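**Stastum opens its remote teaching practice room to everyone**

VALLVILLE, 14 March 2021 - Hi all, Zofia Rutkowska here from Stastum. I get to write this one myself because I've been bugging the team about it since November, and I'm so happy it's out! Starting today, anybody can sign in to Faulkner, our teaching tool, and show a robot arm how to do a job by steering it from a keyboard or a game controller.

If you've never taught a robot this way, it's pretty simple. You drive the arm through the job yourself, Faulkner records every move you make, and those recordings are what the robot learns from. You don't write any code. My first try was awful (I drove the gripper straight past the thing I wanted, twice), but by lunch I had a set of runs I wasn't embarrassed to share.

Until now you had to come to our shop in Rukidside and wait for a turn on a real arm. We only have 2 of them, and folks were driving in from all over the county for a half-hour slot. The practice room runs on your own computer, so you can mess up as much as you like and just hit reset. We had 93 people in the early test group, and their notes changed a lot - the slow mode, the undo button and the bigger text all came from them. Thank you!!

The free plan lets you save up to 100 runs. There are 4 starter lessons, and I'd do the cube pickup first. You bring the gripper in over the cube, line it up, then go down slowly. Don't rush the lining up part. Sloppy runs make for a sloppy robot, and I have the recordings to prove it.

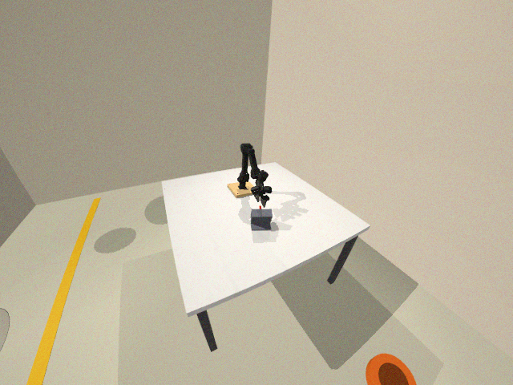 *The cube pickup lesson in Faulkner's simulated practice room, with the arm over the cube and a small red marker between them.*

Once you've got a batch of runs you like, send them in from the Share menu and we'll play a few back on the real arms in Rukidside. We'll be doing that all spring, and you can watch along online if you want to cheer for yours.

Schools and clubs can ask for a group account, also free. Reporters who'd like to try a lesson with me on the line are very welcome - just ask for Zofia at the Stastum front desk in Vallville and we'll set up a time.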